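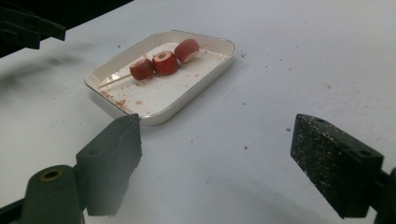
Threading Fruit with Two Hand-Held Grippers: Project Report

When our group picked this topic in January, we thought the hard part would be the learning. We had all read about robots that pick up copied skills from people, and we pictured ourselves spending most of the semester watching loss curves go down. As anyone in the lab could have warned us, most of our time went into collecting good demonstrations, and we ended up enjoying that part the most!

The task we chose is putting ring-shaped fruit pieces onto a thin wooden skewer. It needs two hands that work together, the pieces are slippery, and a skewer is a lot thinner than the blocks and cups most student projects use (ours included, last year). We named the dataset Clarel, after nothing in particular, and trained our policy with Mok, the small training code that gets handed down from one class to the next.

How we recorded

A person holds one gripper in each hand and does the whole job over the tray, so the motion is human but the contact with the food is through the same kind of fingers the robot will use. We kept 1718 demonstrations after throwing out the ones with lost tracking. Each of us recorded in blocks of 80, with a long break after each block, and by the end our wrists were very grateful for the breaks.
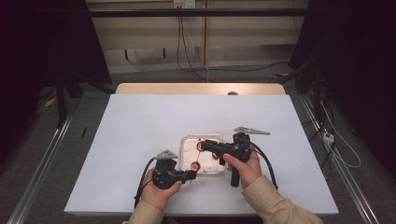

PAVECK, 6/12/24

For the final test we ran 100 trials on the robot at the Musavham lab, and counted a trial as good only if 3 pieces were on the skewer when it stopped. The policy finished 61 of them. Most of the failures came at the first piece, where the tip of the skewer touched the rim of the hole and pushed the ring away, and the robot then kept going as if the ring were still there. We think more demonstrations of recovering from a miss would help a great deal, and if we could start over we would record those first.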